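Derer Ablagekörbchen mit Gitterboden, Set mit 5 Stück

Artikelgruppe: Ordnung in Bad und Küche
Lieferung aus unserem Lager in Tetville

Das Körbchen von Derer ist für die kleinen Sachen gemacht, welche am Waschbecken immer im Weg liegen: Seife, Schwamm, Haargummis, Nagelbürste. Durch das Gitter im Boden kann das Wasser ablaufen, und die Seife wird nicht weich. Wir führen diesen Artikel schon länger und bekommen wenig Rücksendungen.

Eigenschaften

Material: Kunststoff, durchgefärbt
Belastbar bis 400 g
Stapelbar, auch wenn die Körbchen leicht gefüllt sind
Spülmaschine: nur im oberen Korb, bitte ohne Trockenprogramm
Farbe: helles Grün. Je nach Bildschirm kann der Ton mehr grau oder mehr gelblich erscheinen. 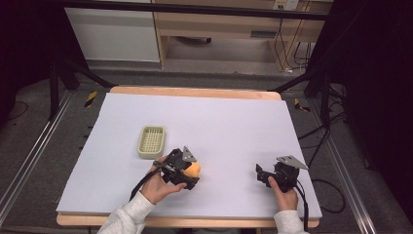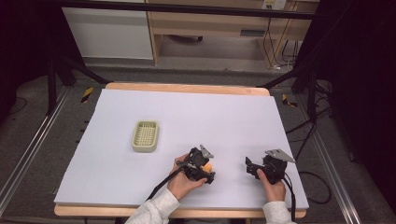 Körbchen in hellem Grün, auf weißer Platte

Pflege

Vor der ersten Benutzung bitte mit warmem Wasser ausspülen. Kalkflecken gehen mit etwas Essig gut weg. Scheuermilch empfehlen wir nicht, die Oberfläche wird davon matt.

Lieferung und Bestellung

Ein Set enthält 5 Körbchen in gleicher Farbe. Ab 12 Sets liefern wir im Karton, der Versand nach Odoston ist dann kostenlos. Gemischte Farben sind zurzeit leider nicht möglich. Die Ausführung in Weiß erwarten wir wieder im Oktober.

Passendes Zubehör

Wandhalter Jacobs, zum Schrauben, Breite passend für ein Körbchen
Klebestreifen für glatte Fliesen, Packung mit 10 Stück

Stand der Angaben: 25. Juni 2020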